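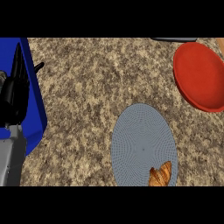 Luminița Surdu wrote back that the rider still lists the playback rig as optional, and that if the album set is going to run to a click it can't be optional. The item has been moved from Section 4 to Section 1 and marked required.

Pre-show inspection, Kastness album launch
Room: Jidton, main floor
Capacity on license: 600
Inspected by: Celina Walczak
Date of inspection: 18/12/2021

Result codes: OK, FIX (must be cleared before doors), NOTE (no action needed for this show), N/A.

Section 1. Power and playback

1.1 Stage power separate from lighting power. OK.
1.2 Ground fault protection tested at every outlet on the stage lip. FIX. Downstage left did not trip on the test button. Outlet taped over and tagged. Do not use for pedalboards.
1.3 Playback rig, main and backup, on separate battery units. OK. Both units held through a pulled plug.
1.4 Switchover from main to backup playback. OK. Tested during the second single, with click and backing vocals running. A short gap is audible in the in-ears but not in the room.
1.5 Cable runs crossing walkways covered. FIX. The run from monitor desk to drum riser is bare at the step.

Comment (Surdu): The band's own drum tech can bring cable ramp. Please confirm the length by email, not by text.

Section 2. Stage and risers

2.1 Drum riser locked, legs pinned. OK.
2.2 Keyboard riser locked, legs pinned. FIX. One pin missing at the upstage corner. Replacement requested from Dudek.
2.3 Riser edges marked with white tape. OK.
2.4 Stage stairs, handrail both sides. NOTE. House left has a rail on one side only. Guests for the encore enter from house right.
2.5 String section chairs clear of the curtain track. OK, after moving the back row forward.

Comment (Walczak): The string players are only on for the last 2 songs. Chairs stay set from the top of the show — there is no time to place them in the blackout.

Section 3. Rigging and lighting

3.1 Safety cables on all hung fixtures. OK.
3.2 Album backdrop, flame certificate on site. FIX. The certificate supplied is for the October tour backdrop, a different fabric. Correct paper needed from the printer.
3.3 Backdrop weight within the batten limit. OK. 164 lb with hardware.
3.4 Strobe warning posted at the entrance and at the box office. OK.
3.5 Haze machine tested with house fire panel. OK. Panel stayed clear at the agreed output. Do not raise the output between sets.

Comment (Surdu): Management asked whether the backdrop can drop on the first chorus of the opener. Not with the current hardware. It can be in place at doors or flown in before the set.

Section 4. Sound level and hearing

4.1 Level meter at mix position, calibration in date. OK.
4.2 Earplugs available at both bars. OK. Up to 2000 pairs in the storeroom.
4.3 Front fill speakers strapped. OK.
4.4 Opening act, Allow, briefed on the level limit. NOTE. Briefed by phone, to be repeated at line check.

Section 5. Audience areas

5.1 Exit doors open freely under hand pressure. OK.
5.2 Exit signs lit on battery. OK.
5.3 Merchandise table clear of the exit path. FIX. The vinyl cartons stacked behind the table narrow the corridor. Move to the coat room.
5.4 Barrier feet flat, joints bolted. OK.
5.5 Signing line after the show routed away from the stairs. OK.

Open at time of writing: 1.2, 1.5, 2.2, 3.2, 5.3. Item 1.2 may stay open if the outlet remains out of use. The rest are to be rechecked at load-in and initialed by the stage manager.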